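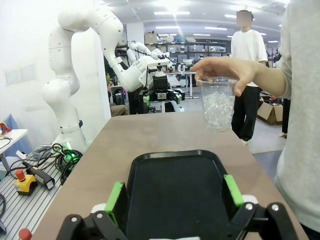 Unit 4: Handling Small Loose Items in Open Cups

Course notes, Weltholm workshop series
Instructor: Evander Dalgleish
Handout version: April 1, 2024

Read this handout before the practical. Bring it with you, along with a pen. The written part at the end is due one week after your bench time.

1. What the unit covers

Beads, pellets, dry beans and similar small items are called loose fill in these notes. Loose fill is not a liquid, but it moves when its container moves. A cup of it can be carried, set down, tipped and emptied, and each of those steps can leave pieces where you don't want them. The unit deals with cups that have no lid. Lidded jars are in Unit 5.

We use clear beads in clear cups. You can see the fill level from the side, and you can see the surface shift when the cup tilts. The drawback is that a clear bead is hard to find on a pale floor. Look for it from a low angle with the light in front of you.

2. Terms

Fill line: the height of the beads when the cup stands upright and the surface is level.

Headspace: the distance from the fill line to the rim.

Angle of repose: the steepest slope a pile of loose fill will hold before it slides. Round, smooth beads have a low angle. Rough or flat-sided pieces catch on one another and hold a steeper one.

Bridging: pieces locking together across an opening so that the fill stops moving. It can let go without warning when the cup is tapped.

Catch tray: any shallow tray with a raised rim, placed under the work.

3. Setting up the table

Clear the table first. Put the catch tray flat on the tabletop and press each corner to check that it doesn't rock. Leave enough room beside it for a cup to stand on its own.

A dark tray with a matte surface is best for clear beads. Shiny trays throw back the overhead lights and the beads get lost in the glare. The Bolach trays in the supply closet are fine. The Ristia ones have a lower rim, so keep them for Unit 2.

Fill cups over the tray, never over the floor or the storage bin. Stop while there is still clear headspace. If you overfill, scoop the extra out with a spoon. Don't shake it off the top.

4. Holding and carrying

There are two usual grips.

Side grip: fingers and thumb around the wall of the cup, below the fill line. This is the steadier of the two. Thin cups will flex, and if you squeeze hard the beads rise in the middle.

Rim grip: hand above the cup, fingers over the rim. It is useful when you're reaching across a table or lowering a cup into a space with no room at the sides. The cup hangs from the hand and can swing, so move slowly and let it settle before you set it down.

Whichever grip you use, lower the cup straight down. Let the base touch evenly, then release.

5. A cup on its side

Part of the practical is done with the cup lying down. Before you touch it, note which way the opening faces and how close the beads are to the rim. 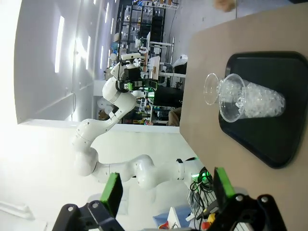

Figure 2. Clear cup on its side in the black tray, with the beads in the cup.

Whether the fill stays in depends on how much there is, how wide the mouth is and the angle of repose. A cup with plenty of headspace may hold most of its load. A fuller one will usually lose some as it goes over. Bridging near the mouth can also hold pieces back for a time, so don't assume a still cup is a stable one.

To stand the cup up again, raise the rim end first and keep the base in contact with the tray. Don't roll the cup. Rolling turns the whole load over and carries pieces toward the mouth.

6. Practical

Work in groups of 2. One person handles the cup and the other keeps the record sheet, then you switch. Each group completes 14 trials.

For each trial, write down the grip, the starting position of the cup, the fill line, and the number of beads outside the cup at the end. Count beads in the tray and beads on the table separately. Group the trials by grip so that the two sets are easy to compare.

At the end, sweep the tabletop toward the tray with a dry brush, empty the tray into the Helmy bin, and check the floor on all sides of the table.

7. Written part

Write one page comparing your results for the two grips. Include your record sheet. Explain any trial where the count was much higher than the rest, and say what you would change in the setup. The page is graded out of 100, with half the points for the record sheet.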